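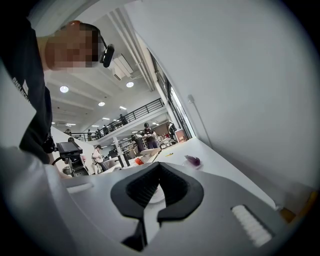 About Clodlow

Home / About us / What we charge / Survey notes / Contact

Clodlow looks at damp in old houses and writes down what it finds. We don't sell damp-proof courses, chemical creams, membranes, fans or paint. If you have already had a free survey from a firm that does sell those things, you may find that our report disagrees with it. Quite a few do.

Who started it

Carmela Lo Presti spent nine years as a surveyor for lenders and read a great many damp reports in that time. They had a way of ending at the same place, a quote for injecting the ground floor walls, whether the house was a brick terrace with a blocked gutter or a stone cottage with a flower bed piled up against it. She began ringing the firms to ask how they had reached their view. The usual answer was that the meter had gone red.

She set up Clodlow with Amedeo Rinaldi, a lime plasterer who had been called in more than once to hack off the new cement render those quotes had paid for. They disagreed about plenty then and still do. Amedeo thinks nearly all modern plaster should come off old walls. Carmela thinks that is just another man with something to sell, and has told him so in front of customers.

What we think about meters

A pin meter measures electrical resistance. It is made for timber. Push it into plaster with salts in it, or wallpaper with foil behind it, and it will give you a high number that may have very little to do with water. We own several and we use them, mainly to compare one part of a wall with another. We won't put a reading in a report as if it settled the matter.

Where we need to know how much water is in a wall we drill out a small sample, weigh it, dry it and weigh it again. It is slow and it makes a mess of the skirting. You will be asked first.

Rising damp

We get asked whether we "believe in" it, as though it were ghosts. Water can rise in masonry. We have seen walls where that was the best account of what was going on. We have also seen a lot more walls with a leaking downpipe, a high path outside, a cracked sill, a cold corner with a wardrobe pushed into it, or a washing machine hose that had been dripping since the last owner. We look for those first. They are cheaper to fix, and you can usually tell within a season or so whether fixing them has helped.

The archive

Tharun Joseph keeps our files, which now cover 700 houses, most of them built before the First World War. He would like it known that this isn't a fair sample. People ring us when they are already doubtful, so we see more wrong reports than an average buyer would. When a newspaper asks us what share of damp surveys are wrong, we say we don't know. That has cost us a few mentions.
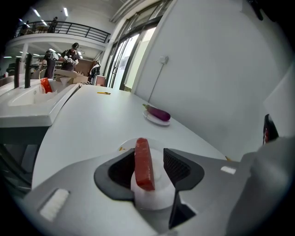

He also goes back to people a year later and asks what they did and what the wall looks like now. Fewer than half reply. Of those who do, some tell us we were wrong, and those letters go in the same folder as the others. One in April was from a couple who had lowered the path as we advised, waited all winter and still had a tide mark in the hall. Zeeshan Minhas went back and found an old drain under the floor that we had missed. We refunded the fee and changed how we check for drains.

About the Pemeo box

Several customers have asked about Pemeo, a small wall-mounted unit said to drive moisture back into the ground with a weak field. We tried two of them, in two houses, and took drilled samples before and after. One wall got a little drier over a dry summer. So did the untreated wall beside it. We asked the makers for their own test results and were sent a brochure. If they ever send us anything with numbers in it, we will read it and say so on this page.

Who does what now

Carmela Lo Presti does surveys and writes most of the reports. Her reports are short. If you want forty pages with a photo of your front door on each, there are firms that will oblige.

Amedeo Rinaldi surveys stone and cob buildings and runs the lime plaster days at the Negri yard. You don't have to come to one, and he won't tender for work on any house we have surveyed.

Zeeshan Minhas deals with drains, gutters and roofs.

Khang Hồ answers the phone and will tell you if he thinks you don't need us. It happens fairly often – a good few callers are sent off to clear a gutter and ring back if nothing changes.

Money

A standard survey costs £175 within the county, plus lab costs if samples are taken. We take no commission from builders, and we don't keep an approved list, having seen how such lists get filled. You shouldn't take our word for any of this either. Ask for a sample report, and ask whoever else you are thinking of hiring what they earn if they find nothing wrong.

Page last changed July 16, 2022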